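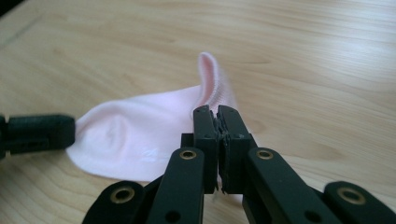 [equipment-planning] Re: Hand-held grippers, second order
Posted by Huia Donnelly, Friday, 4:10 p.m.
Print this message | E-mail this message

Replying inline. The Mabaso quote is on the shared drive under February.

> We are down to two options for the laundry tasks. Option A is to
> order more of the hand-held parallel grippers we have now and run
> them in pairs. Option B is to put the same money toward a second
> arm for the Otlow cell and collect everything by teleoperation.
> Can you say which one the budget supports, and whether spares are
> in the number or on top of it?

Option A. The arm alone would take the line, and it arrives without a mount, a controller license or fingers. We would be back here in the next quarter asking for those.

Mabaso quotes 316 per gripper at our quantity, fingers fitted, camera not included. For a pair that is 632. We can reuse the cameras from the Rundodside benches, so I have left them out.

Spares are on top. The wear items are the pads between the jaws, and small knits are hard on them. Socks are the worst case we run: the cuff has to be gripped at a fold while the other hand keeps the toe end down, and the operators squeeze harder than they need to. Arnow sells pad material in packs of 28 strips at 75 a pack. I would buy two packs now and set a reorder point at half a pack.

> Do we need different fingers for fabric? The current ones were
> specified for boxes.

Not in this order. The flat black fingers hold a sock or a washcloth well enough once the pad is fresh. A narrower tip would help with picking a single layer off the table, but Arnow wants a tooling charge for it and I have no figure in writing. I'd rather put that in the next plan as its own line than guess at it here.

> What is the ceiling?

1769, shipping included. Two pairs of grippers come to 1264 and two packs of pads to 150, total 1414. That leaves 355 for shipping and linkage hardware. Mabaso has not confirmed the freight charge. If it comes in high, cut one pack of pads and leave the gripper count alone.

Two things I still need before I can raise the order:

- The bench count at Rundodside. If only one bench is doing laundry, the second pair can wait.
- Someone to check that the older grippers and the new ones open to the same width. The drawing Mabaso sent has no revision number on it.

Lead time is on the quote. Please send corrections to the list, so the purchasing copy matches.

Huia

Recent messages in this list
Otlow cell: power and floor space
Re: Camera mounts, who has the spare screws
Pad wear log, blank form
Rundodside bench move
Re: Re: Arnow account number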